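Rorkdale Robotics Club Forum
Board: Student Projects > Simulation
Topic: Bin picking in sim, who else is doing the ring task?

gearlark
Posted 4:12 pm

Okay, I have to share this somewhere because my roommate is tired of hearing it. Our club picked bin clearing for the October project and I got the simulation half. The arm reaches into a big round tub, finds the short tubes and lifts them out one at a time. We build the world in Twal and run the grasp planner in Dinska, and after two weeks of fighting with contact settings it finally runs all night without crashing. So much fun!

The last batch was 2,000 tries, and 605 of them ended with a tube outside the tub. I know that isn't a number to frame on the wall, but our first batch was so bad I didn't even save it.

Anybody else working on this one? I'd love to compare notes, mostly on approach angle.

moss_and_wire
Posted 4:40 pm

We are! Different planner, same headache. Are your misses mostly bad grasps, or does the arm hit the rim on the way in? Ours split into those two piles and the fixes pull against each other. If you come in steep to clear the rim, you lose the good angle on anything lying near the wall.

gearlark
Posted 4:53 pm

Bad grasps, by a mile. Rim hits went way down once I made the planner stop above the tub before it drops in. I also close the fingers slower now, which helped more than I expected.

pintbucket
Posted 5:20 pm

I'm going to be the grump. 2,000 sim tries tell you how good your sim is. We did that last year, got a lovely success rate, moved to the real arm and it shoved every part straight into the wall. Friction was wrong, the fingers were too stiff, everything was wrong. I'd run a small batch, get on hardware early and tune there.

gearlark
Posted 5:34 pm

Fair, but we share the real arm with another team and get it for one short slot at a time. If I show up with a planner that can't pick a sensible side of the tube, the slot is gone. I'm changing friction and mass on every run so it can't get too cozy with one setting.

moss_and_wire
Posted 5:41 pm

With pintbucket on the hardware, with gearlark on the slots, sorry to be useless. Can you post a render from down low, near the fingers? I want to see how you come in on a tilted one.

gearlark
Posted 6:05 pm

Sure! Tilted ones are my favorite problem right now. If the tube stood up straight I'd aim one finger inside and one outside and pinch the wall. With the opening tipped toward the gripper, the planner has to choose between that and grabbing across the outside, and it changes its mind a lot – sometimes between one frame and the next. The left finger is right up by the tube in this one, with the tip over part of the opening from where the camera sits.

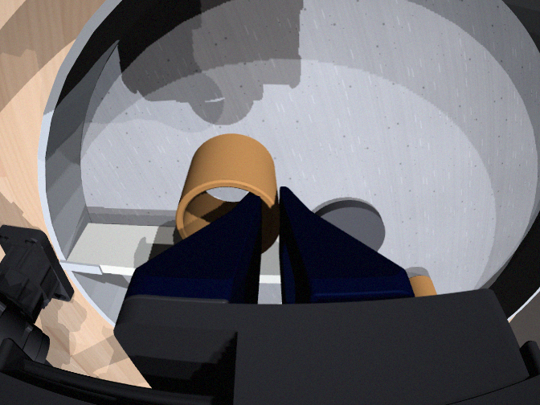
pintbucket
Posted 6:22 pm

Pinching the wall is asking for trouble on short tubes. Any error in depth and you land on the edge, and then it rolls. We dropped inside grasps completely and just went across the outside, and if a part was too close to the wall we nudged it toward the middle first.

gearlark
Posted 6:30 pm

Ooh, nudging. I've been scoring every nudge as a failure, which now seems kind of harsh. How did you keep it from chasing the part all over the floor?

pintbucket
Posted 6:38 pm

Cap of 2 nudges, then pick a different part. Still think you should get on the arm sooner.

Flinduditz
Posted 7:15 pm

Lurker here, first project. Does the planner need the whole tube visible, or can it work from a piece of one? Mine gives up whenever a finger is in the way.

moss_and_wire
Posted 7:29 pm

Take your look before the gripper goes in, save that pose and trust it on the way down. Checking again halfway is nice, but get the simple version going first.

gearlark
Posted 7:44 pm

What moss said. And welcome! Post your settings when you can, even if they're a mess. I'm adding the nudge move tonight and leaving it running, so I'll put the new count up tomorrow.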